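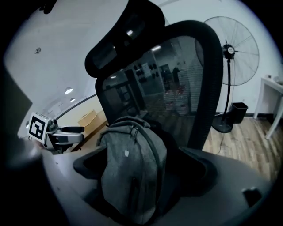
Call for participants: seating and bag placement study

Posted November 6, 2024
By Pauline Marsden

Poltis is looking for adults who work at a desk and carry a backpack to and from work. The study concerns one habit: putting the bag on the office chair on arrival, and moving it again before sitting down. We are recording where people set a backpack on the seat, how it rests against the backrest and how it is picked up.

Sessions are held in our open office room, which has a mesh-backed office chair and a long wooden table with black metal legs. A grey backpack is supplied. It is packed to the same weight for each participant, so please leave your own bag at reception.

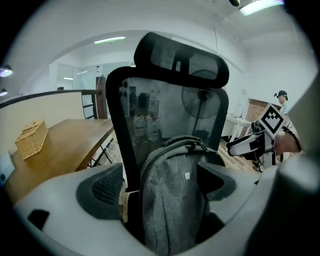

Each session lasts 3 hours including breaks. Participants place the backpack on the chair, turn the chair to a marked direction, lift the bag off and set it down on the table or floor as instructed. The order of tasks is given on a printed sheet. Part of the work is done seated on the floor, so wear clothing that allows this.

You should be over 18, able to lift a filled backpack with either hand, and free of back or shoulder injury at present. Each person attends four sessions. Payment is made by bank transfer after the last one.

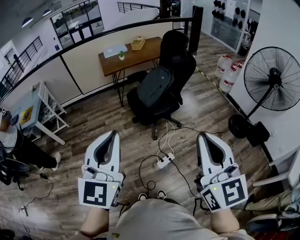
Can I attend if I use a different type of chair at work?

Any desk worker may apply. The type of chair you normally use is noted on the application form and has no effect on selection.

To apply, send your name, height and available mornings to Esben Lykkegaard at Poltis, quoting reference 2649. Applications close at the end of November.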